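Imprimer | Envoyer par e-mail

Droit de la musique et de l'audiovisuel
Notes de cours, séance 3 -- Utiliser un morceau existant dans un film
Version du 19 août 2022

1. Rappel de la séance précédente

Un enregistrement du commerce supporte plusieurs couches de droits. Il y a d'abord l'œuvre, c'est-à-dire la composition et, s'il y en a, les paroles. Les droits appartiennent à l'origine aux auteurs et compositeurs, qui les ont le plus souvent cédés en partie à un éditeur. Il y a ensuite l'enregistrement lui-même, sur lequel le producteur phonographique dispose d'un droit voisin (art. L213-1 CPI). Il y a enfin l'interprétation, protégée au titre des droits des artistes-interprètes (art. L212-3 CPI).

Ces couches ne se confondent pas, même quand une seule personne a écrit, chanté et produit le titre. Un musicien qui a joué de la batterie sur un album n'a aucun droit d'auteur sur les chansons s'il n'a pas participé à l'écriture. À l'inverse, le parolier qui n'est jamais entré en studio doit donner son accord pour l'exploitation du texte, directement ou par son éditeur.

2. La synchronisation

Le mot ne figure pas dans le code. La pratique désigne ainsi l'incorporation d'une musique préexistante dans une œuvre audiovisuelle. Juridiquement, l'opération met en jeu le droit de reproduction, puis le droit de représentation lorsque le film est diffusé. Elle peut aussi toucher au droit moral, en particulier au respect de l'œuvre.

Deux autorisations sont donc négociées en parallèle :

-- celle de l'éditeur, pour l'œuvre ;
-- celle du producteur phonographique, pour l'enregistrement (le « master »), en vérifiant ce que les interprètes lui ont cédé.

Si la production fait réenregistrer la chanson par d'autres musiciens, la seconde autorisation disparaît, la première reste. C'est une solution courante quand le label refuse ou demande trop. Elle suppose de contracter avec les nouveaux interprètes. Elle ne règle rien lorsque le refus vient de l'éditeur ou des auteurs. 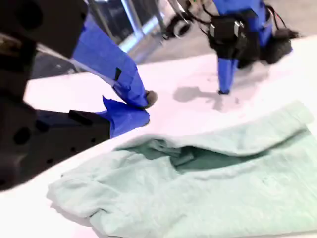
Pince noire, doigts recouverts de ruban adhésif bleu

3. Le contenu de la licence

L'article L131-3 CPI impose que chaque droit cédé fasse l'objet d'une mention distincte et que l'exploitation soit délimitée quant à son étendue, sa destination, son lieu et sa durée. Ce qui n'est pas cédé est conservé par l'auteur. Une clause du type « tous droits, tous usages » expose la production à une contestation sérieuse.

Points à relire dans un projet de licence :

-- la durée de l'extrait utilisé et sa place dans le film (générique, scène, fond sonore) ;
-- les supports : salle, télévision, vidéo à la demande, festivals ;
-- la bande-annonce, qui est très souvent oubliée et que l'éditeur facture à part ;
-- le territoire ;
-- la mention au générique, avec son libellé exact ;
-- l'exclusivité, rarement demandée pour un film de fiction.

La bande originale vendue ou mise en ligne séparément est une exploitation différente du film. Elle demande son propre accord.

4. Cas pratique : Faltmont

Faltmont est un groupe de rock dissous. Les chansons ont été écrites par le chanteur et le guitariste, éditées par Mac Giolla. Les enregistrements appartiennent au label Satel. La société Jirell prépare un long métrage inspiré de la dernière tournée, d'après les souvenirs de l'ancien bassiste, qui n'a cosigné aucun titre. Le scénario prévoit l'emploi de deux chansons et le titre de travail du film reprend celui du plus connu des morceaux.

Satel propose une licence pour le master à 3 000 euros par titre, pour les festivals seulement. Mac Giolla ne répond pas au premier courrier, puis refuse. Jirell produit alors un écrit par lequel les anciens membres s'étaient engagés entre eux, au moment de la séparation, à ne pas exploiter le nom du groupe sans l'accord de tous. Le bassiste l'a signé. Le document porte le numéro 541 dans le dossier remis avec ces notes ; la licence proposée par Satel est la pièce 983.

Premier temps : les chansons. Le refus de l'éditeur suffit à bloquer leur utilisation. L'accord de Satel ne le remplace pas, et la participation du bassiste aux enregistrements n'y change rien. On vérifiera quand même l'étendue du contrat d'édition. Il arrive que les auteurs aient gardé le pouvoir d'autoriser eux-mêmes les usages audiovisuels.

Deuxième temps : l'exception de courte citation (art. L122-5 CPI). Jirell voudra soutenir que quelques secondes suffisent à échapper à l'autorisation. La règle des « quelques secondes libres » que l'on entend dans le métier n'existe pas. La citation doit être justifiée par le caractère critique, polémique, pédagogique, scientifique ou d'information de l'œuvre dans laquelle elle est incorporée. Un usage d'ambiance dans une fiction n'y répond pas.
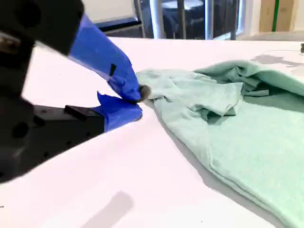
Troisième temps : le titre du film. Le titre d'une œuvre est protégé comme l'œuvre elle-même dès lors qu'il est original (art. L112-4 CPI). Un titre banal, fait de mots courants, échappe au droit d'auteur. Il reste à vérifier le risque de confusion au regard de la concurrence déloyale et, le cas échéant, du droit des marques. Le changement de titre en cours de production réduit le risque pour l'avenir, mais il ne fait pas disparaître les supports promotionnels déjà diffusés.

Quatrième temps : l'histoire elle-même. Les faits ne sont la propriété de personne. L'ancien bassiste peut raconter ce qu'il a vécu, sous réserve de la vie privée des autres membres et de leurs proches, ainsi que des règles sur la diffamation. La difficulté vient ici du contrat. Il faut lire l'engagement de près : vise-t-il le seul nom, ou aussi le récit de la vie du groupe ? A-t-il un terme ? Jirell n'en est pas partie. Elle en connaît toutefois l'existence, et le tiers qui aide sciemment un contractant à manquer à ses obligations peut engager sa propre responsabilité.

5. Les mesures demandées au juge

Les ayants droit agissent souvent avant la sortie. En référé, ils peuvent demander la suspension de la diffusion ou la suppression d'un extrait. Le juge met en balance le droit invoqué et la liberté d'expression, et l'interdiction totale d'un film reste exceptionnelle. Pour une musique non autorisée, le retrait de la bande-son litigieuse est en général une mesure suffisante. Côté production, on demandera au monteur de conserver une version sans les titres discutés.

6. Travail à rendre

Pour la première séance de septembre : rédiger, au nom de Jirell, la lettre de relance adressée à Mac Giolla (deux pages au plus), puis une note interne sur la pièce 541. La note indiquera quelles clauses sont opposables au bassiste et ce que la production peut faire sans attendre la réponse de l'éditeur. Les articles du code sont à citer par leur numéro, sans les recopier.

Imprimer | Envoyer par e-mail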